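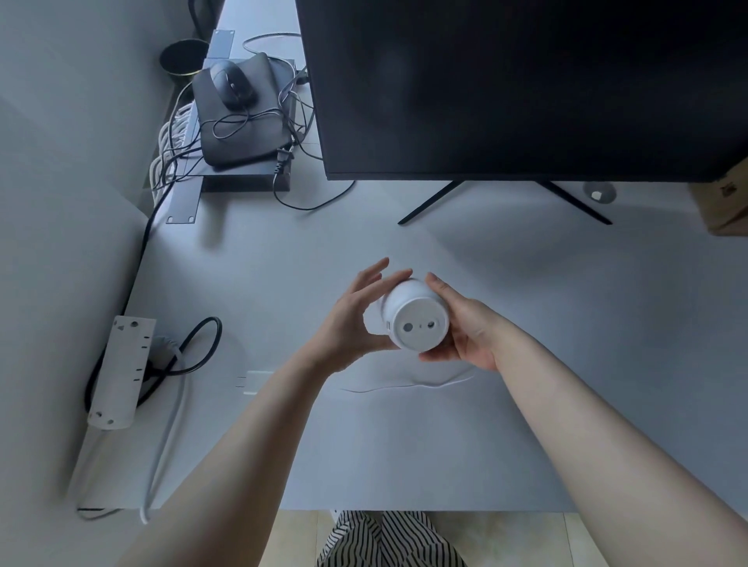 *Held above the desk, with the cable and the adapter below.*

In August we bought our first kite. My son had asked for one since spring, and I always answered "next weekend," which was not very fair to him. The toy store had two kinds: a big one from Trenitz with two handles, and a simple diamond from Ninum for 14 dollars. We took the simple one. I still think it was the right choice for a child of his age, although he looked at the big one for a long time.

The first evening we went to the field behind Clallevlow, where the grass is short and there are no trees. The kite went up at the third try. I had read that you must run, but you only need to stand with your back to the wind and let the line out slowly. My son held it by himself for around 20 minutes and did not want to go home for dinner.
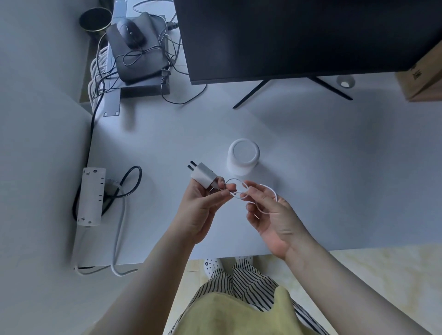 The line was our real problem. It came on a flat piece of plastic, and after two evenings we had a knot as big as an egg. Now I wind it differently. I make small loops between my fingers, the same as with a thin white charger cord, and I do not pull them tight. Then I put a rubber band around the loops. It takes longer, but the next day the line opens without a fight.

I also changed the tail. The original one was too light for our wind, so we added three strips from an old pillowcase, and the kite stopped turning in circles.

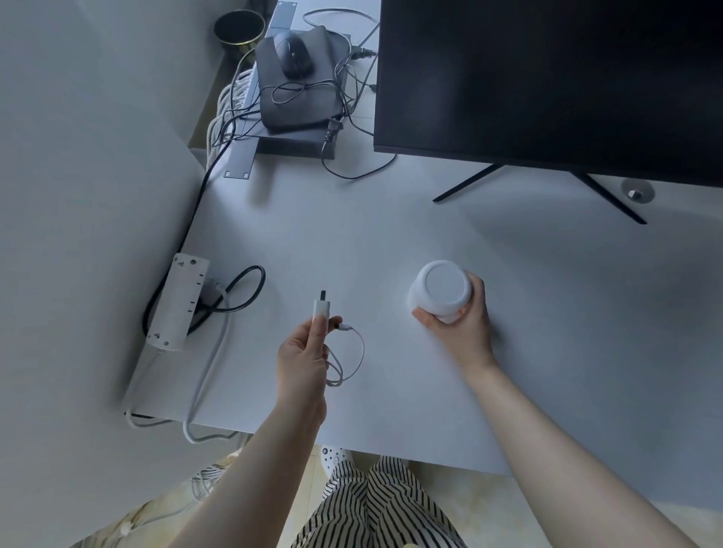 A reader wrote to me that cotton line is better for children than the nylon one, that it does not cut the fingers so easily, and that the small Kimaro reel is worth the money if you fly more than once a week. I did not know about the reel. We have used only nylon until now, and my son wears his bicycle gloves, so his fingers are fine. But I will look for cotton line before the autumn winds come.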